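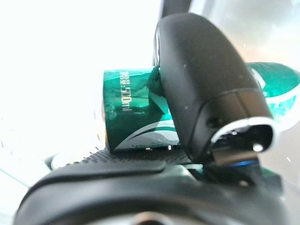

Nonora Drinks – questions I get asked a lot

I run Nonora Drinks, a little imported soft drink shop on the main street of Basten, and I answer all the emails myself, usually at night with the telly on. Most of them ask one of the things on this page, so have a look through before you write. If your question's missing, write anyway! I like hearing from people.

Where are you and when are you open?

Ninberg Arcade, Basten, second door in from the street, between the shoe repairs and the place that sells wool. The sign is small and yellow. I'm open from ten until five most of the year and until six in the summer school holidays. I shut for two weeks every October to go and see my sister, and orders placed in that time go out when I'm back.

Parking is free behind the arcade for an hour. The gate at the back sticks, so give it a shove.

What do you sell?

Soft drinks, teas, canned coffees, juices and a few things that don't fit any of those (there's a drinkable jelly that the high school kids go mad for). As of the last stocktake I had 132 different drinks on the shelves. Plenty of those come from Japan, Korea and Taiwan, then there's a good run of Italian and Maltese stuff, some Estonian kvass from an importer called Raudsepp, and root beers and cream sodas from North America.

I don't sell alcohol and I don't have a licence to. I don't do energy drinks either, apart from one mild ginseng one that people's nans seem to like.

Can I buy just one can?

In the shop, yes, one of anything. I'd much rather you tried one than took home a slab of something you can't stand. Online there's a minimum order of $30 before postage, as a box with a single can in it costs me more to pack than the can is worth.

Do you do mixed boxes?

I do, and they're my favourite part of the job. You tell me what you like and what you hate, and I fill a box from there. Put it in the notes at checkout and be as fussy as you want. "Nothing with coconut, loves sour, bit scared of milk tea" is a perfect note. "Surprise me" is fine too, though you may well end up with the pickled plum soda and you'll have brought it on yourself.

If you want a themed box (all melon, all tea, all things that are a bit blue) email me first so I can check what's out the back.

I can't read the label. How do I know what's in it?

Everything I sell has an English sticker with the ingredients, allergens and nutrition panel. It goes on before the can goes on the shelf. On some of the smaller cans the sticker covers half the artwork, which annoys the collectors, but those are the rules and I'm sticking to them.

If yours has come off in the esky or got soggy, send me a photo of both sides of the can and I'll send you back the sticker text. It helps to know that Japanese cans usually have the volume printed near 内容量, which means contents or net volume. People sometimes send me a photo of that bit thinking it's the flavour.

Why are the sizes all different?

Every country has its own habits. Our standard can is 375 ml, and an awful lot of the ones I bring in are a bit over or under that, or tall and skinny, or tiny little coffee cans you could lose in a handbag. I price by the can and not by the litre, so check the size on the listing if you care about that sort of thing. I've put the volume in the first line of each one.

Stubby holders: the tall skinny ones will rattle round in a normal holder. I sell a slim neoprene one for $2 more than the regular.

Some of your drinks are past the date. Is that legal?

Best before and use by are different things. A best before date is about quality, and shops here can sell food past it as long as it's still safe to eat or drink. I have one shelf, down low on the left, where anything near or past its best before goes at half price with a big orange dot on it. I only do that with fizzy drinks and plain teas. Anything with milk in it gets pulled on the date and that's the end of it.

I never put orange dot stock in an online order unless you've picked it yourself from the clearance page.

Do you deliver locally?

Basten and Ninberg Flats, yes, in my own car, usually in the late arvo after I've shut. It's a flat $5, or free if you're ordering for a school or the footy club. Leave a note if there's a dog. I'm happy with dogs, I'd just like to know whether to ring the bell or creep up to the porch.

Everyone else gets the regular post. I can't send cans by air, so if you're in Tassie or over in the west please allow extra time – two weeks isn't unusual – and don't order for a birthday that's on the weekend.

My order turned up dented. What now?

Sorry! A small ding in the side is normal for something that's come across an ocean in a carton, and it won't hurt the drink. I don't refund those, but collectors can ask for "nice ones please" in the notes and I'll go through the carton and pick the tidiest.

If a can has leaked, bulged, or been dented right on the seam or the rim, don't drink it. Send me a photo and your order number and I'll refund or replace it, your choice. No need to post it back to me.

Can I get the container refund on imported cans?

This one's a bit messy. A can is only worth ten cents if it carries the right refund marking for the scheme, and whether it does depends on the importer. Raudsepp's all do. For some of the Japanese lines the marking is on the English sticker, so leave the sticker on when you take the empties back. If there's no marking anywhere, rinse it and put it in the yellow bin like any other can.

I take clean empties at the shop as well, in the tub by the door. The Basten primary school picks them up and puts the money towards its garden.

Can you get in the drink I had on holiday?

Maybe. Send me the name if you know it, the country, and anything you remember about the taste and the can. I can't bring in one carton of something all by itself, but my importers add new lines a few times a year and I keep a list of requests taped inside the stockroom door. The melon cream soda came in off that list, and so did the salty lychee.

I can't help with drinks that have been discontinued. Someone wrote to me looking for a grape soda they'd last had in 1990 and I did look, for far too long, and found a tea towel.

Do you do parties and school fetes?

Yes, with three weeks' notice. I'll do sale or return on full unopened cartons, so over-order if it looks like being hot. I can lend you two big tubs for ice but you'll have to find your own ice. The servo on Nonora Road usually has plenty.

Are your prices going up?

Some did in March 2022 when the shipping bill came in, mainly the glass bottles. Cans have mostly stayed put. If you've got a gift voucher from before then it's still good for the full amount printed on it, and you can use it online by typing the code in at checkout, capitals and all.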